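6 min read

So I'd been at the Funis station for maybe two weeks when Arif Lau handed me a bucket of snails and told me to find out which ones were liars.

That was how he talked. What he meant was that we had two kinds of periwinkle on our stretch of shore, a fat smooth one from the sheltered side and a skinny ridged one from the rocks that get hammered all winter, and half the old papers said they were separate species and the other half said they were one species having very different lives. My job was to raise the babies of both in the same tanks, same water, same food, and see who they grew up to be.

I had 525 babies. You have never seen anything so small be so good at leaving. They climbed out over the rims at night, and every morning I'd go around with a wet paintbrush, picking them off the walls and apologizing (out loud, yes).

Milagros Cáceres had the bench next to mine and didn't approve of the apologizing. She worked on mussels, which stay put. "You're attached," she told me in November, when I'd lost a whole tray to a stuck valve and was eating crackers for dinner on the floor of the pump room. I said I was not attached. I had named one of them Datov, after the ferry, but that was for tracking purposes!

Nights when the pumps were behaving, I went home to my sister's and fell asleep on the couch with the calipers still in my pocket. She'd stopped asking about the snails by then. She'd put a plate in front of me and talk about her own day, and I'd nod and think about ridges.
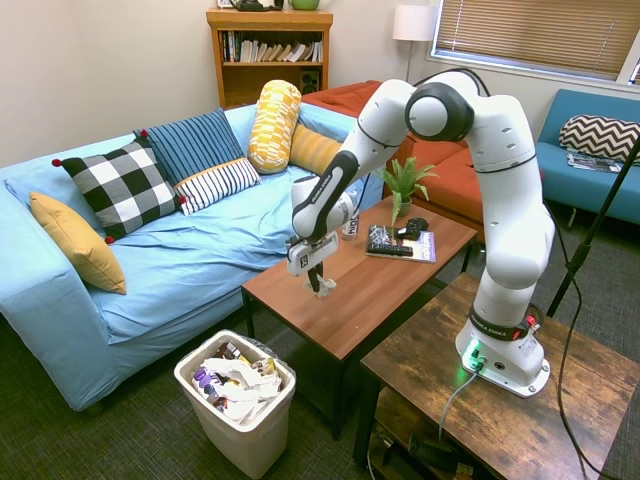
The coffee table and the light-blue sofa.

By spring they were big enough to measure properly. I did it blind, with Milagros reading out tray numbers and me reading out widths, and it took us six days. We got through 231 on the first day and then never went that fast again, partly because she'd started holding each one up to the lamp for a second before she passed it over. I didn't say a word about it.

The ridges were gone. I mean on all of them, the rough-shore babies too. Give them calm water and plenty to eat and they came up round and smooth as buttons, every last one, and when I plotted the two groups on top of each other I couldn't have told you whose mother came from where.

I ran down the hall to tell Arif. He looked at the plot for a long time, chewing his pen.

"So none of them were lying," he said.

Then he asked what I was going to do with them, and I hadn't thought about it at all. Milagros had. She was already in the doorway with her boots on, holding the bucket.

We split them between the two shores. I put Datov on the rough side, in a crack above the weed, and a wave came over the both of us and filled my left boot.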